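How to Erase Pencil Cleanly Without Wrinkling the Paper

Posted 29th May in Drawing Basics

Most damage to a pencil drawing happens while it is being corrected. The paper creases, the surface goes fuzzy, or a gray smear spreads over a part that was fine. All of these come from the same few habits, and they are easy to change. This page covers plain graphite on ordinary white paper. Colored pencil and charcoal are handled differently and have their own pages on the Flovthorpe site.

What you need

A sheet of paper with some light pencil lines on it
An eraser, any soft kind
A soft brush, or a clean dry cloth
A piece of scrap paper

The eraser does not have to be a good one. I use a Bisitley block that I cut into pieces with a kitchen knife, and the small pieces get used more than the large ones. The Darar white erasers are softer and leave more crumbs. If yours has been in a drawer for years, rub it on the scrap paper first. A hard, shiny eraser will leave a streak, and the shine has to come off before it goes anywhere near the drawing.

For practice, use thin paper. Copy paper at 70 gsm wrinkles at the slightest excuse, so you will know right away if you are holding it wrong. Once you can erase on that, heavier sketch paper will give you no trouble.

Setting up

Clear enough table that the whole sheet lies flat, with room for both forearms. Wipe the table and let it dry. Crumbs under the paper turn into bumps, and the eraser will pick out every one of them as a dark spot.

A wood table with a strong grain is fine for erasing. For drawing, you may want a couple of spare sheets underneath so the grain does not show up in the pencil shading.

Turn the paper to suit your arm. It does not have to sit square to the table edge, and for most people a slight tilt is more comfortable.

Holding the sheet

One hand erases and the other one only holds. Lay the holding hand flat with the fingers spread, and press down through the whole hand. Two fingertips are not enough on thin paper, which will buckle between them.
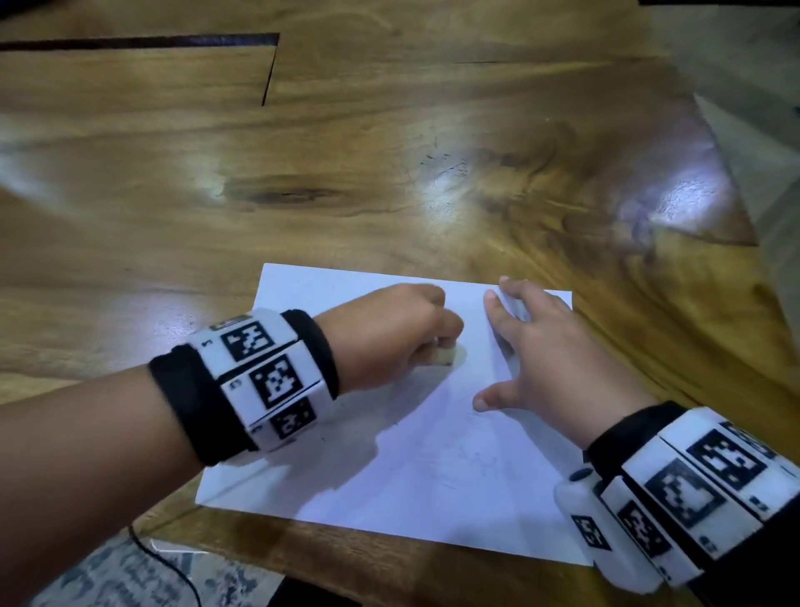 Keep the holding hand fairly close to the area you are working on. If it is too far away, the loose paper in between lifts and folds under the eraser. If it is too close, you will run into your own thumb. Move it each time you move to a new area.

Check that the holding hand is not resting on pencil work. If it has to, put the scrap paper down first and rest your hand on that. Skin oil sets graphite into the paper, and a smudge made that way is much harder to lift.

Erasing

Step 1. Start with light pressure. Make a few short strokes and look at the line. Light construction lines often come up at this stage.

Step 2. Stroke away from the holding hand. Strokes toward it push the sheet up into a ridge, and that is where most creases start. Lift the eraser at the end of each stroke instead of scrubbing back and forth.

Step 3. Clean the eraser as you go. Rub it on the scrap paper after every few strokes until it leaves no mark. Skipping this is the main cause of gray smears.

Step 4. For a stubborn line, curl your hand around the eraser and keep the strokes short. This gives more control than pinching it at the far end. Add pressure a little at a time - if the paper starts to feel rough, stop.
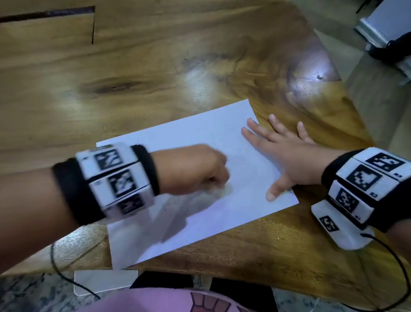

Step 5. Brush off the crumbs. Use the brush or cloth and sweep toward the nearest edge of the paper. Do not use the side of your hand.

If something goes wrong

Gray smear: clean the eraser on scrap paper, then dab straight down on the smear and lift. Repeat before you try any rubbing.

Groove left by a hard line: the graphite will come out but the dent stays. Draw lighter next time. The Bangash practice sheets have a set of faint-line exercises that help with this.

Fuzzy surface: lay a clean sheet on top and rub it with the back of a spoon. It flattens the fibers somewhat, though shading over the spot may still look darker.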